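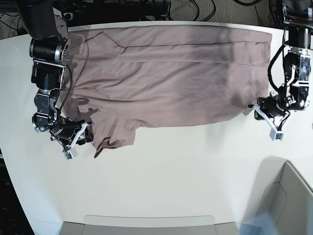 The folding table at Skesska, with one of the pink tops on it.

I've worked in returns at Skesska for long enough to have folded most things you can wear. Since June the plain tops have gone to the two arms. Trousers, knitwear and anything with buttons still come to us.

On a normal shift the room gets through 1,745 items, and 296 of those went through the arms on Sunday. Heino Luik, who runs the floor, wants 2,000 in all by the end of the summer. I think sleeves will decide that. A sleeve that bunches up takes longer than the rest of the top put together.

My own job has changed more than I expected. I fold less and check more, and I write down every top that has to be done again. My wrists are better for it. The talking has gone, though — Hiwot and I used to stand across from each other all morning, and now she's on the packing side.

Our hours are the same so far. Eyerusalem has asked for that in writing and we should hear back before the next rota goes up.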